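3.2 Cable routing and the recording of slack

Service loops are the part of an installation that drawings treat least consistently. A run between two fixed points can be measured from a plan, but a run that ends on a moving member needs extra length, and the amount is usually left to the installer. Riis and Aerts, in the earlier phase of the Prarnirdale survey, found that installers wrote down the total length cut from the drum and almost never the length held in the loop. The two values cannot be separated after the fact without opening the run.

For the present study we examined 418 job sheets from four maintenance contractors. A sheet was kept if it named the cable type, gave a cut length, and stated how the run was held at each end. This left 145 sheets. Sheets that gave the slack only in words ("enough to turn", "one hand") were coded separately and are discussed in Section 3.4. Coding was done by the first author and repeated by the second in June; differences were settled by going back to the original sheet.

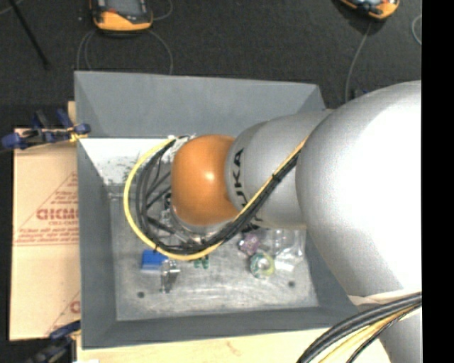 Figure 4. Cable bundle with an external loop at a rotating joint.

The terms used on the job sheets for slack vary by trade, and a single term may refer to more than one arrangement. "Loop" is used by lift engineers for a hanging length with both ends fixed, and by stage electricians for any turn of cable that stands clear of its support. We follow the second use. A loop is called external if it leaves the surface of the member it serves and returns to it or to a neighboring member, and internal if it stays inside a housing. The black bundle in Figure 4 is external in this sense: it curves over and around the orange joint and stands out to the left in a large arc. The yellow cable traces the outer edge of the loop, and on a sheet filled in according to our scheme it would be entered on its own line, as an outer strand follows a longer path than the strands inside it. Of the contractors in the sample, only Idari provided a form with room for such an entry.

Bullon and Pálfi both used a free-text box for routing. The box was filled in on most sheets, but the content was mainly about access and the condition of clamps. Length was mentioned in 8 of the retained sheets from these two firms, and in each case the value given was the cut length repeated from the line above. We therefore treat slack as unrecorded for both firms and exclude them from the comparison of loop lengths in Table 2. They remain in the comparison of clamp spacing, for which the free text was adequate.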